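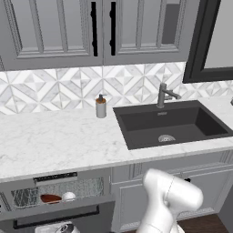

Borbély Shared Workshop - Kitchen Arm Build
Minutes of the Thursday meeting, back bench, start 19.30

Present: Krisztina Tóth (chair), Jenő Virág (minutes), build group members as signed in.
Apologies: none received.

Minutes of the January meeting
Agreed, with one correction. The reducer for the shoulder joint was ordered from Plavier, not from Amemden. Amemden supplied the bearings only.

Matters arising
Bearings are in and have been checked against the order. The reducer is still outstanding. JV has written to Plavier and will write again if no date is given before the next meeting. The base plate has been drilled and deburred. KT reported that the hole pattern matches the drawing, but the plate needs a thicker shim on the wall side before the column is bolted down.

Wiring
The elbow loom was remade after chafing on the inside of the casing. The new run goes through the centre of the joint and is held with P-clips. JV asked that the connector at the wrist be keyed, as the old one could be fitted either way round. Agreed. KT to order.

The emergency stop is now in series with the motor supply and no longer goes through the controller. Tested on the bench with 3 motors connected. To be tested again when all the joints are fitted.

Kitchen model

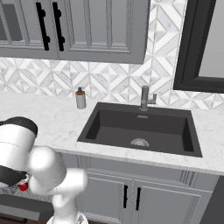
Reach was the main item, and the model is ahead of the hardware here. The room file loads without errors and the collision shapes for the counter and sink have been redone. KT wants the base position settled in software before any more metal is cut. The cup start point is the awkward one: the red cup sits on the speckled surface, lower than the marble counter, so the planner has to clear the counter edge on every lift. JV proposed a fixed waypoint over the sink for the first tests. Agreed. The soap dispenser stays in the model and is to be treated as an obstacle. The long black handles on the doors under the sink are to be given collision shapes of their own, as at present the forearm is checked against flat doors.

Test runs
A batch of 100 simulated lifts will be run from each base position, with the seed written down. Results go in the shared folder as plain CSV. JV noted that the earlier batch was saved without joint torques and cannot be compared. It will be deleted.

Gripper
The Bireck gripper was discussed. Its mounting pattern does not match our wrist flange and an adaptor would be needed. KT has a drawing for one in aluminium. No decision on purchase until its weight has been entered in the model and the shoulder load worked out.

Workshop matters
The small lathe is out of use until the belt is replaced. Swarf is to be cleared from the bench before electronics work starts. Stock left under the back bench without a label will go in the scrap bin.

Actions
KT - shim for base plate; keyed wrist connector; gripper weight into model.
JV - chase Plavier; door handle collision shapes; waypoint over sink; batch runs.

Any other business
JV asked for a second key to the parts cupboard. KT to ask.

Closed 21.10. Next meeting same evening next month.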